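Workshop notebook, Saturday, 2:15 pm

Wallpaper paste trials. Mixed the second batch of Tikkanen paste at 40 g to the liter. Too thin at the seams, fine on the flat. Left offcuts from Zutholm on the rack for 48 hours before trimming.

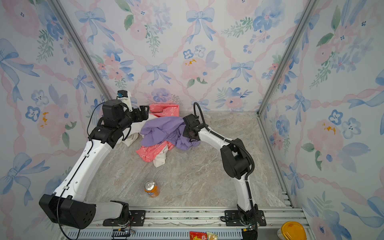

Paavo wants the Rutdale paper tried next – it stretches more when soaked, so cut it short. Liya has the seam roller.
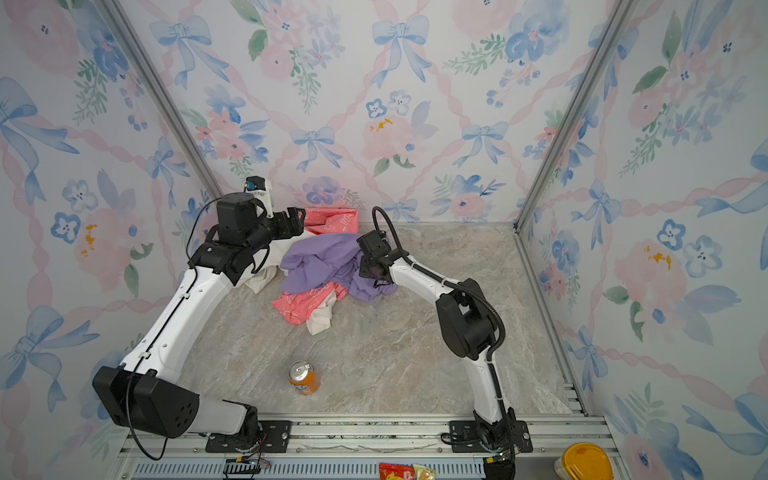
Still to do: two more boards with sizing underneath, then call Skidham for lining paper. Old brush is shedding, bin it.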